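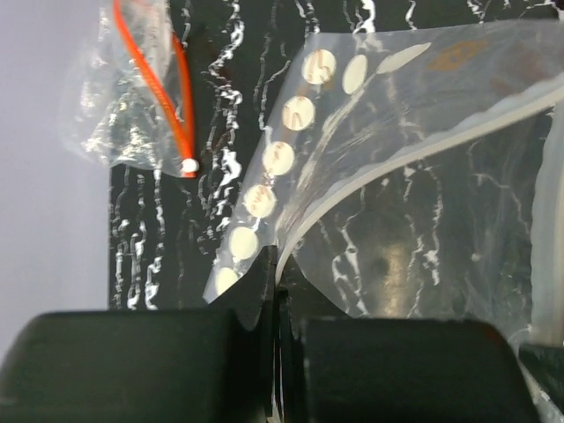
4. Sorting and storing the clear bags

4.1 Lay each bag flat on a clean, level worktop. A dark surface is preferred, as creases and splits in clear film are easier to find against it.

4.2 Separate small bags from large ones before checking. Do not stack the two sizes.

4.3 Smooth the film outwards from the middle with the palm. Light creasing is acceptable. Film that has turned stiff or torn must be discarded.

4.4 On bags with a coloured closure strip, open the strip fully and run a finger along its length. Remove crumbs and grit with a soft cloth — trapped grit is the usual cause of a poor seal.

4.5 Press the strip shut from one end to the other. Do not start in the centre.

4.6 Fold each large bag in half twice and place it in the Irkar drawer insert, closed edge to the front. Small bags go in the shallow tray, unfolded.

Note: The insert holds around 90 folded bags. Overfilling will stop the drawer from closing.

Note: Spare closure strips are ordered under part number 2051. Strips from the older Grulach range do not fit.

CAUTION: Keep bags away from hobs, ovens and hot pans.

CAUTION: Plastic bags can cause suffocation. Store out of reach of babies and young children.

4.7 Close the drawer until the catch clicks. For fitting the catch, see section 6.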